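Two Arms, One Table: Vernon Vachon on the Damow Sorting Package

Vernon Vachon prefers to begin with what the package leaves out. Damow, the two-arm sorting kit his team at Itarmont has been preparing for sale, ships without a conveyor, a safety cage or a bin system. The buyer supplies a table and a level floor.

"Most of the small sites we talk to already have a sorting table," he said. "A person stands at it and separates bottles from board and film. We wanted something that works at the same table, at the same height, with the same mess on it."

The kit consists of two jointed arms, a gripper for each, the cabling and a control unit. Each gripper connects through a single external cable that runs back along the arm. Vachon said earlier versions routed it internally, and that replacing one took most of an afternoon.

"With the cable outside, it's 15 minutes and one connector. You do have to leave enough slack for the wrist to turn. Too much and it catches on things. We specify the loop length in the manual now."
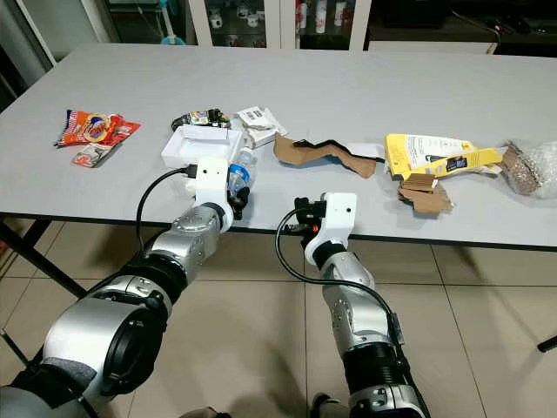
The demonstration load is kept deliberately untidy. Vachon's view is that clean test objects, evenly spaced, say little about a working site. Drinks bottles are the easy category, being fairly regular in shape. Snack wrappers are harder, as they change shape when touched and lie nearly flat. Torn cardboard is the category he gets asked about most.

"A strip of board can be long and light, and it curls," he said. "If you grip it at one end, the other end sweeps the table. Sometimes the correct choice is to leave it until the things next to it have been moved."

The arms share one work plan. When one is carrying an item the other may be held back or sent to the next pick, depending on clearance. On a narrow table they spend more time waiting, and Vachon recommends against installing the pair where they cannot reach past each other.

Placement gets its own chapter in the manual. A bottle dropped into a deep bin needs no particular orientation, but some customers want items set in a tray for inspection or weighing. For those the software offers a slower release, with the fingers held low on the object.

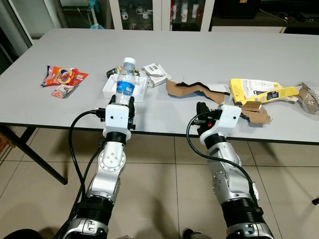 The left gripper holds a bottle upright in a white styrofoam tray.

Kalevi Keskinen, who handles site trials, was more reserved about throughput. At Nastdale, where a unit ran for 12 weeks, the log covers 925 picks on its final shift. He does not quote that number to new customers.

"It was a good load, mostly bottles," Keskinen said. "Give it bubble wrap and wet paper and you'll see something else. I tell people to send us 20 bags of their own waste and we'll run that."

Sugiyama, the second trial site, did so in July. Its results led to a revised finger pad and a change in how the software treats clear film, which it now skips on the first pass. Both changes are included in the current kit. Existing units can take the software update on its own, though Keskinen advises fitting the pads at the same time and repeating the grip calibration before the next shift.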